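Rehema Mosoti
25 August 2020

Okay friends, a few of you asked how I keep Obura's corner of the laundry room from smelling like, well, Obura's corner. Settle in, I've got tea and I'm going to ramble a bit.

First thing, I scoop twice a day – once before breakfast and once when the dishes are done. I used to let it slide until evening and my goodness, did he let me know about it! (Bath mat. Twice.)

I tie up a bag every time, even when there's hardly anything in it. I bought a box of 400 back in December and we're still working through it, so please don't feel you need the fancy scented ones.

Every 11 days or so I empty the whole thing, wash it with plain dish soap and warm water, and leave it out on the porch while I sweep. No bleach, no lemon anything. Cats have opinions about lemon.

And get a box with sides that slope! My old one had square corners and I'd be in there chipping away with a butter knife, which I then had to throw out, and it was a good butter knife too.

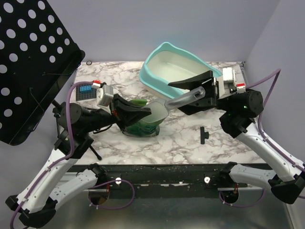

Litter box with a teal rim, see-through scoop, green bag. Pretty much the whole kit!

My neighbor swears by keeping 2 boxes for one cat and I may try it when Kundano comes to stay with us. He's a big boy and Obura does not share – not his chair, not his window, not anything. Tell me how you all manage with a houseguest, I'd love to hear!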